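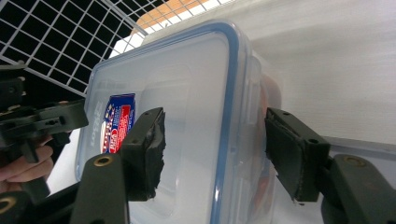 Why does a parallel gripper drop a lidded plastic container when the force reading never leaves its limits?

Because the force figure says how hard the fingers press and tells you nothing about friction at the pad face. A worn or torn pad can hold full clamping force over a much smaller contact area, and a hinged flap under one pad can move while the reading stays flat.

Grippers and end effectors > Faults and failures
Thread: Slip on clip-lid containers, no force alarm

hultness_cell2
Posting this for the record and for opinions. Two-finger parallel gripper, Farno controller, rubber-faced pads. Task is taking clip-lid food containers off a shelf and setting them on a bench. Ran 2457 cycles on the current pads without a drop. In July it started letting go on the lift, always with clip-lid containers, never with plain cartons. Clamping force logged normal every time. The slip alarm did not trip once.
One container came down beside an operator's foot. No injury, but it has gone in the near-miss book and the cell is locked out until I can give a cause.
Settings as found: force unchanged since commissioning, speed unchanged, pads original.

drybearing
What is the slip alarm reading? If it is derived from finger position it will only see the jaws closing. A container sliding straight down between the pads at constant width gives you no change in position at all.

hultness_cell2
Finger position, yes. Threshold is whatever it shipped with.

drybearing
Then the alarm did what it was built to do, and it was never a drop detector. That needs writing up separately from the cause of the slip. They are two faults.

ponley_maint
Look at the pad faces before touching any settings. We changed ours at 2769 cycles on the first set and should have done it sooner. The edges go first. Once the facing frays you are holding on whatever is left in the middle, plus a bit of bare block. Smooth plastic will not forgive that. Cardboard will, so your cartons tell you nothing.

orrery
I don't agree that pads are the first suspect. Clip-lid boxes have a flap down the side, and the flap is a hinged part. If one finger lands on the flap and the other on the box wall, you are clamping through a hinge. Lift with any weight inside and the box can shift relative to the flap. Good pads would do the same.

ponley_maint
Good pads did not do the same for 2457 cycles.

orrery
On the same boxes, in the same orientation? He hasn't said so.

hultness_cell2
Fair question. I went back through the pick log. Up to the end of June the boxes were presented with the flaps front and back, so the fingers closed on the plain sides. Then the shelf layout was altered and they now come in turned a quarter. One finger is on a flap on most picks. It was not raised as a change because the program was not edited.

orrery
There is your cause.

ponley_maint
There is half of it. What do the pads look like?

hultness_cell2
Left pad is ragged along the edges with pieces missing. Right pad is better, but a strip is lifting at the bottom.

Lev Marchuk
I look after three cells with a similar arrangement at Nowakowski. We saw this and tested it properly, so some numbers.
Same box, same fill, same force. Worn pads on plain walls: held. New pads on flap and wall: held, with visible creep. Worn pads on flap and wall: dropped within 705 cycles of starting the test, then repeatedly.
Neither condition was enough on our kit without the other. Your kit may differ, and I would not take our count as a service interval.

orrery
Was the creep on new pads measured or judged by eye?

Lev Marchuk
By eye, against a pen mark on the box. I would call it a fail for anything carried over a person.

kettle_switch
Why not just raise the force? There must be some left in the actuator.

drybearing
Thin-walled box. More force bows the wall in, the lid seal lets go at one corner, and then you have the contents on the floor as well. It also raises the pinch hazard, so the risk assessment has to be done again. I would leave it alone.

kettle_switch
We run ours well above default with no trouble.

drybearing
With people reaching into the cell?

kettle_switch
No, fully guarded.

drybearing
Then it isn't the same case.

ponley_maint
Agree with drybearing there. Also check the pad screws while you have them off. Ours had backed out slightly and the block could rock.

hultness_cell2
Screws were tight. Plan as it stands:
New pads both sides, fitted as a pair.
Shelf put back so the flaps face front and back, with a stop so a box cannot go in turned.
Pad inspection added to the weekly sheet, with a photograph of a reject pad next to it.
Presence sensor between the fingers, wired to stop the arm on loss of part.
Standing area moved out from under the lift path, marked on the floor.
Force stays where it is.

orrery
I would put the standing area at the top of that list. The rest lowers the chance of a drop. That one keeps a foot out from under it.

hultness_cell2
Moved to the top.

Lev Marchuk
One query on the sensor. Optical types can miss clear plastic, depending on what is in the box. We had to go to a different type after the first one kept reporting an empty hand. Test it with an empty container before you sign anything off.

hultness_cell2
Noted. Sensor is on order, cell stays locked out until it is fitted and tested with empties. I will post the results.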